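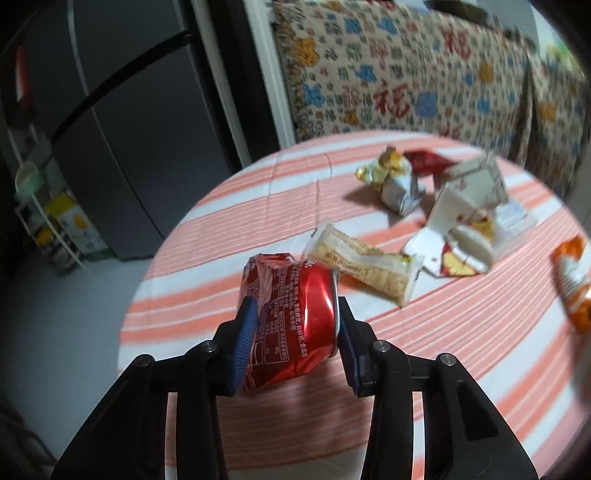

November, house notebook, Nutport flat

Read through everything that came in for the house share story contest so far. Most of it is short. Sorted into the usual folders: food theft, heating wars, pranks, bathroom, other. Pranks is the biggest folder and the weakest one. A lot of people have sent the same story with the cling film.

Shortlist stands at 6. Want it down to 4 before we put anything up for voting.

Notes on the ones still in:

The labeled eggs. Housemate wrote a name on every egg, other housemates hard boiled them and put them back in the box. Simple, easy to tell, has an ending. Keep.

The fake landlord letter. Funny up to the part where someone starts packing. Needs trimming if we use it. Check with the sender that the letter didn't carry a real agency's name.

The goldfish rota. Two pages long and the joke is in the last paragraph. Asked for a shorter version at 4:00, nothing back yet.

The Camisent stairs one. Sofa stuck on the landing for 5 days, everybody climbing over it to get to the kitchen, one of them started taking calls on it. Best of the lot so far in my view. Not a prank, so the page wording has to change from "pranks" to "stories" or people will complain.

The alarm clocks. Same idea as the one that won last time. Probably out.

The shower singing recording. Out unless the sender confirms the singer is fine with it. Put this in the rules as well, we keep running into it.

Entry form. Still letting people submit with the phone field blank, and then we can't reach them. Made it required on the test copy. Also raised the word limit, then put it back, as the longer ones weren't better. The box now counts down the words left, in gray, under the text. Works on the laptop. On my phone the counter sits behind the send button. Not fixed.

Duplicates: the form makes 2 copies if you press send and then go back. Deleted by hand for now. Don't trust the total on the front page until this is sorted, it's reading high.

Jomier have said yes to printing the winners' cards. They want the text a week ahead, plain file, no curly quotes. Their last batch came back with question marks where the apostrophes should be.

Priedītis is holding the back room for the reading night. No microphone there, so whoever reads needs to be loud. Tried reading the egg story out loud with a timer and it ran 5 minutes with pauses. The sofa one will be longer. If we have 4 readers plus a break that's a decent length for an evening and we can skip the quiz.

To do:
rewrite the intro line on the page
rule about recordings and other people's names
move the counter on the phone layout
chase goldfish
second opinion on the landlord letter from someone who hasn't read it yet

Voting page left switched off overnight.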